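Newsletter by email or on paper?

Bouchra Shawky
Our parish in Bovmont prints 400 newsletters every month. I type it all myself and half stay on the bench after Mass. May we stop the paper?

milleo_bell
Please keep it. My mother has no email, and she reads every name in the prayer list. 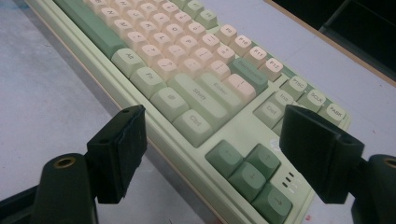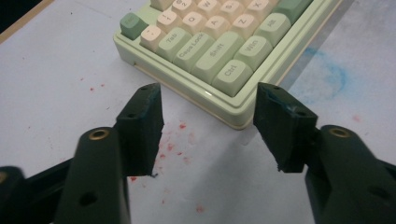
Green keyboard, both times

1 min read

Asmaa Amrani
I disagree with milleo_bell – a little. We went to email in April and print only for those who ask. The older people were not angry.

milleo_bell
Did you ask the ones who stopped coming?

Bouchra Shawky
That is a fair question. I will put a list by the door and print for the names on it.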